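Leader-follower vs. hand guiding for tray pick tasks
4 replies | 1,336 views

Hipólito_G
Moving a tabletop arm from hand guiding to a leader arm. Task is soft items in a tray next to a sink: plush toys, rope, cloth, sponges. Policy is trained on 40 demos per item. With hand guiding, my own hand keeps blocking the fixed camera. With the leader arm I lose contact feel and press too hard on foam. Which one do people keep?

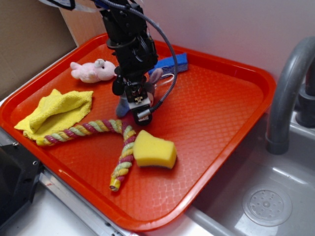
Gripper over the gray plush, rope and yellow sponge in front.

Nuanchan P
Leader arm. Your fixed view has to look like it will at run time, and a hand in it ruins that. Cap the gripper current and the foam problem mostly goes away.

Iman_L
Disagree in part. On the Pekholm arm I hand guide first, record joints only, then replay the path with the cameras on. No hand in view, and the forces are sane.

Hipólito_G
Replay fails for me on anything that shifts. The rope never ends up in the same place twice. It might work for the sponges. Same tray, other clip:
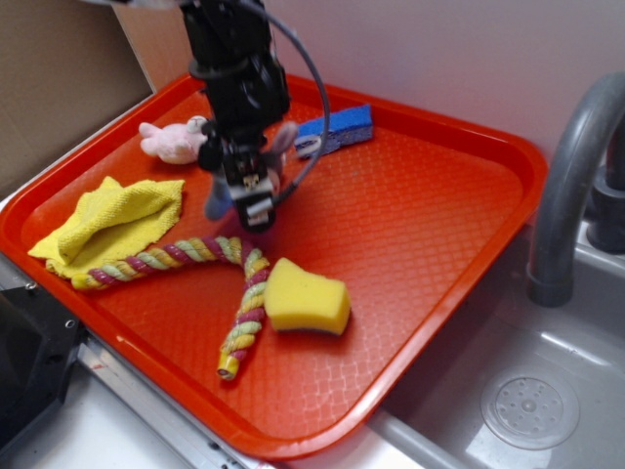
Gearóid
Replay also hides corrections. If the operator misses and recovers, keep that in the set. We dropped every recovery in June, and the policy froze after its first bad grasp. Check leader lag too before blaming feel.

Iman_L
Fair on recoveries. I still would not teach foam grasps through a leader with no force feedback.

Share (4) | Back to top | Contact the Grolel forum moderators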